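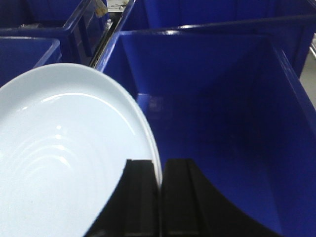 Parallel fingers or suction for glossy plates, wrist camera or fixed camera for the approach?

Asked by Casimiro Echevarría
Grippers and End Effectors > Selection
Last edited in April
3 replies

I am comparing two grippers for moving round white plates between blue plastic bins and a stainless table. The arm and the controller stay as they are. What I can change is the gripper, the fingertips and which camera the planner listens to during the last part of the approach.

Candidates:

Ernovero two-finger parallel, electric, flat fingers with a vertical groove in the face. Force is set in percent, with no newton value exposed to the controller.

Flustach single bellows suction cup, vacuum generator mounted off the arm.

I ran 50 picks with each from the table and 50 with each from a bin, same plates, same operator. Results as logged:

Ernovero, table: 2 failures. Both were a fingertip landing on top of the rim and pushing the plate along.
Ernovero, bin: 14 failures. Mostly the outer finger touching the bin wall before the plate was between the fingers. A few were plates that rotated in the grip after lift.
Flustach, table: no failures.
Flustach, bin: most plates lean against a wall, and the cup could not get square to the flat part without the arm body hitting the rim of the next bin. I stopped the run early, so I have no number I would trust.

Suction wins on the table and is close to useless in the bins. The parallel gripper does both, one of them badly. I do not want a tool changer for this. The cycle time would not allow it and there is no good place to put the dock.

The cameras are the second half of the problem. I have one on the wrist and one fixed. The wrist view is good for seeing the rim relative to the fingertips, but once a plate is held it covers a large part of the view, and the bin I am about to release into is mostly hidden at the moment I need it. The fixed view has the opposite problem. It sees bins and steel well, but the arm gets between the lens and the plate, and there are poses where the gripper is not in view at all.

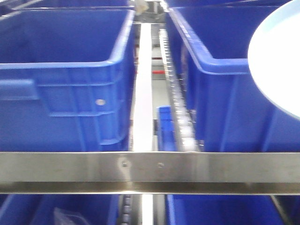

I tried switching source by height: fixed camera down to a set distance above the bin rim, wrist camera below that. The handover produces a jump in the estimated plate position. With the plate on the table the jump is small enough to ignore. In the bins it is larger, and it is not the same from bin to bin, so a constant offset does not fix it.

Questions:

1. Is there a fingertip shape that would let the parallel gripper take a leaning plate by the rim with less clearance on the wall side?
2. Is it worth trying to fuse the two cameras, or should I pick one per phase and live with the jump?
3. Has anyone used the Llorente force module with this gripper? The data sheet says it is compatible and says very little else.

Things already tried: lower approach speed (fewer pushed plates, same number of wall contacts), higher closing force (no change in rotation), rubber sleeves on the fingers (less rotation, more wall contacts, they add thickness on the side where I have none to spare).

Marked as accepted
Posted by tbar_offset

Taking your questions out of order.

Fix the camera jump first. If the offset changes from bin to bin it is probably not a plate detection error. I would suspect the hand-eye calibration of the wrist camera, and the usual sign is an error that grows with wrist tilt. On the table your wrist is close to vertical all the time. In the bins you are tilting it to match a leaning plate, and you tilt differently for each bin. Test: put a printed target in a fixed position, look at it from the wrist camera at several tilts, and log where the controller thinks it is in base coordinates. If the points spread, recalibrate using poses that include the tilts you use in production. Many people calibrate with a tidy set of near-vertical poses and then wonder about this.

After that, do not fuse. Pick one source per phase. Use the fixed camera to decide which bin and which plate, and the wrist camera from pre-grasp to close. For the release, do not use the wrist camera at all. The bins do not move during the carry, so save the bin pose before the pick and release against the saved pose. If they can move, clamp them.

On fingertips: flat and wide is the wrong shape for a rim against a wall. We had the same trouble on a Fembridge cell with shallow dishes and went to asymmetric tips. The wall-side finger is a thin steel blade with a short taper, the other finger keeps a soft pad. The blade goes down between rim and wall and does no compliance work. The pad takes all of it. That also helps with rotation, since you can make the pad wider on the open side without paying for it on the wall side. Put two contact zones on the pad with a relief between them so that a curved rim sits on both. One zone on a curved rim is a pivot, and more force does not make it less of a pivot.

Check the mass as well. Our pair of tips came to 173 grams with screws, and the payload setting in the controller had to be changed or the arm sagged slightly at full reach. It looked like a vision error for most of a shift.

Order I would do it in:

- Target test at several tilts, using the wrist poses from your bin picks.

- Recalibrate, then repeat the bin run with the existing fingers so you know what the calibration alone was worth.

- Blade and pad tips. Repeat the bin run again.

- Table picks with the new tips. The blade has a smaller landing area on the rim, so I would expect fewer pushed plates, but a blade that lands on steel will mark it. Set a floor on Z that leaves a gap and check it with a feeler gauge at each end of the work area.

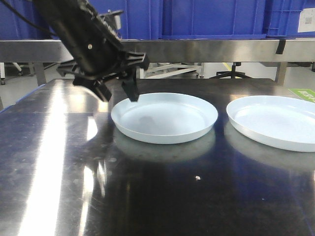
- Only then look at the force module.

If you do the force module last you will know whether you need it. I have not used the Llorente one with this gripper, so I will leave that question to someone else.

Comment from Casimiro Echevarría: Ran the target test. The points spread with tilt, clearly. Recalibrated with tilted poses included and the jump at handover is now small in all bins. Bin failures went down with the old fingers, though wall contacts are still there. Blade tips are being cut.

Comment from tbar_offset: Break the blade edge before first use or it will scrape the inside of the bins.

Posted by k_moravia

Used the Llorente module for a while on a similar gripper. Works if you want to detect contact on the way down. Signal is noisy when the arm is moving fast, so you have to slow down before the point where you expect contact, and you said slower did not help your wall problem. It also adds length between the flange and the fingers, and that is not what you want in a bin. I took ours off.

The compatible claim on the data sheet refers to the bolt pattern. The cable is a different matter. Ours needed an adapter and the strain relief was poor.

Posted by gantry_or_bust

Why not stand the plates up in a rack in the bin? Then you don't need any of this. A slotted insert would cost less than the force module.

Comment from Casimiro Echevarría: The bins come to us loaded and I have no say in how. Agreed that it would be easier.

Comment from k_moravia: Even with a rack you would want the thin finger. Slots narrow enough to hold a plate upright don't leave much room for a flat one.

Comment from gantry_or_bust: Fair. In that case I would try a smaller cup on an angled bracket before giving up on suction. On glazed plates the seal is rarely the problem, the bracket geometry is. Flustach sells an angled mount, but the hose exits on the wrong side for most wrists, so check that before ordering.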